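Setting up the Nimri poetry reader, part 2

1. Open Nimri and pick a poet from the list. Bilingual editions show first.
2. Tap Facing Pages – original left, translation right.
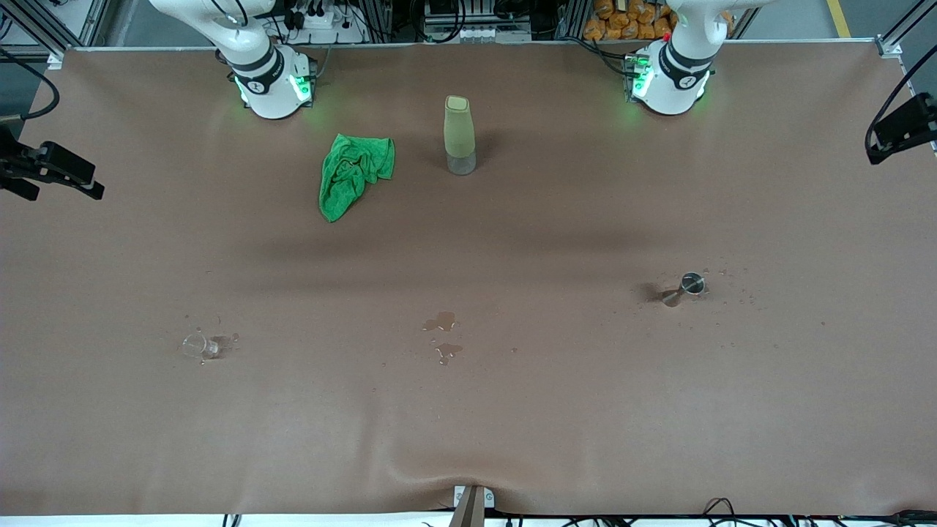

Bosalville Translation Club

3. Set line numbers to every 4. Not 2, gets crowded.
4. Notes go in the margin box. Max 100 words, longer ones get cut of.

Caution: don't paste from Flutik, it eats the stanza breaks.
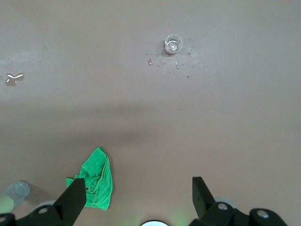 5. Save, then export at size 12. Accents missing? Re-export, usualy fixes it. Still stuck – ask Ximeng Lei.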